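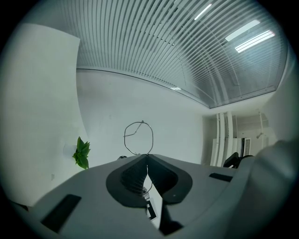
White slats and long lights, the new room at Florau

Search this site Enter keywords Go

The New Room at Florau

Welcome, and do come in! So many of you have asked what the new room is like that I have finally sat down with a cup of tea and put a little gallery together. Those of you who came to us at the old place in Ridstead will remember two dim bulbs and a good deal of squinting, and you will understand why the first thing I want to talk about is the ceiling. It's all white strips, row upon row of them, with long light panels set in between, and I have grown fonder of it than a person probably should be of a ceiling. The walls are plain white too, at least the tall stretch of it I look at most. Sofia Antunes would like to hang something there and I would like to leave it alone for one more winter, so for the moment we have agreed to keep talking about it.

We moved over in January, on a morning so cold that Yupin Somboon kept her mittens on while carrying the boxes — 28 of them, all labeled in her lovely round handwriting, and every one containing something other than what the label said. The thread was in with the teacups and the teacups were under the tablecloths. We found the kettle at four in the afternoon, which was later than any of us would have liked, and we had our first pot of tea sitting on the boxes we hadn't opened yet.

Small things, close up

I do love little materials. A narrow piece of white something, paper or card, with a bit of green in the shape of a leaf peeking out beside it, and a long thin silver wire bent at the end and reaching down to touch the top. It's the sort of thing that vanishes the moment you put it down on a busy table, and we've all spent time on our hands and knees looking for one. Gaspard Le Goff keeps his wire in an old cookie tin and his paper in a flat drawer, and he has been trying to bring the rest of us around to this system for years. I'm nearly there. I have the tin.

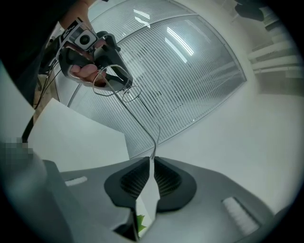

The white table

Now we come to the piece of furniture I would rescue first. It's a square table, white on top, and it stands on a floor of warm brown wooden planks that I think sets it off beautifully. We went back and forth over the color for weeks. Vasco Prata was all for something darker that wouldn't show every mark, and he has a point, but small work needs a pale surface under it, and in the end he came around and even helped us carry it up the stairs. From straight overhead you get a proper look at it, with somebody in black leaning in over it with both hands busy, and a pair of eyeglasses lying on top. Eyeglasses do seem to gather on our tables. I have lost mine on this one more often than I'd care to admit, and once I was wearing them at the time.
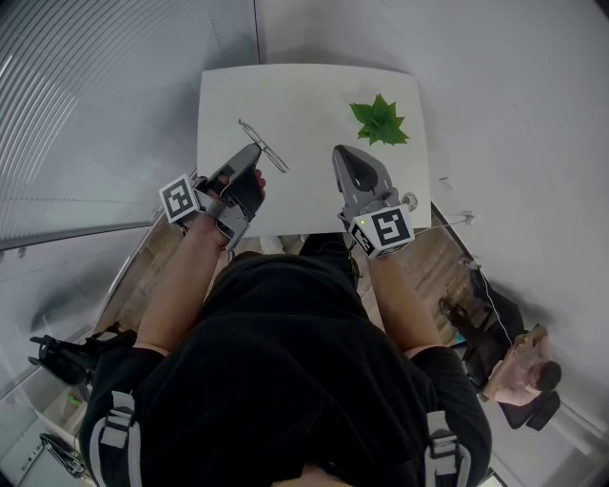 We'd wanted a second table to match, and Oranuch Siriwan very kindly telephoned Vieira, the shop where we bought the first, only to hear that they had sold the last square one. They do have a round one, also white. I'm told I should go and see it before I make up my mind, and I suppose I will, though I can't help feeling a corner is a useful thing when you have scissors to keep track of.

As for visiting, we open at ten in the morning and there is room for 12 people if everyone is friendly about their elbows. The stairs are a bit steep, so take your time and shout up if you would like a hand with your bag. Tea is on the shelf by the door. If you have any thoughts on the plain wall, please tell Sofia, or better yet, tell me first.

Last updated: January
Contact Florau | Copyright Florau, all rights reserved | Back to top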